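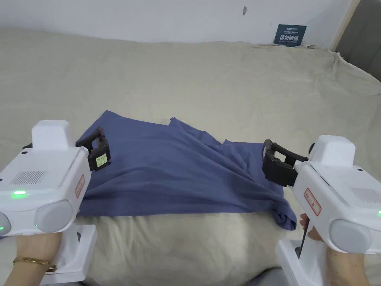 Jistemby Garment Handling, data card

Jistemby holds the demonstrations used to train the folding station at the Trilent linen and uniform service. They were recorded by the finishing staff, the same people who fold by hand on the line. Each person works with a pair of white handheld grippers, one in each hand, and handles a single garment on a sheet-covered bed. Dark knits like the navy one are the hardest items in the set, as the folds show up poorly against each other.

Contents
Episodes recorded: 3,849
Episodes kept after review: 3,632
People recording: 10
Garment types: T-shirts, scrub tops, pillowcases, aprons

Splits
The Fu split is single-layer spreading and flattening. The Atutov split is full folds, start to stack. Use Atutov for evaluation only.

What changed for staff
The station took over plain T-shirts and pillowcases in March. Scrub tops and anything with ties stayed with people. Two folding posts became checking posts – same pay grade, more standing. Staff asked for stools and a slower feed after lunch, and got the stools. Recording counts as paid shift time, and anyone can go back to the line without giving notice.

Episodes carry no names. We do not use them to rate a person's speed, and the license forbids others from doing so.

Known problems
Left-handed folders are underrepresented. Episodes over 2,000 frames are mostly restarts and should be filtered. Apron ties are labeled inconsistently.

Contact: Consuelo Serrano, finishing floor. Removal requests go to her as well.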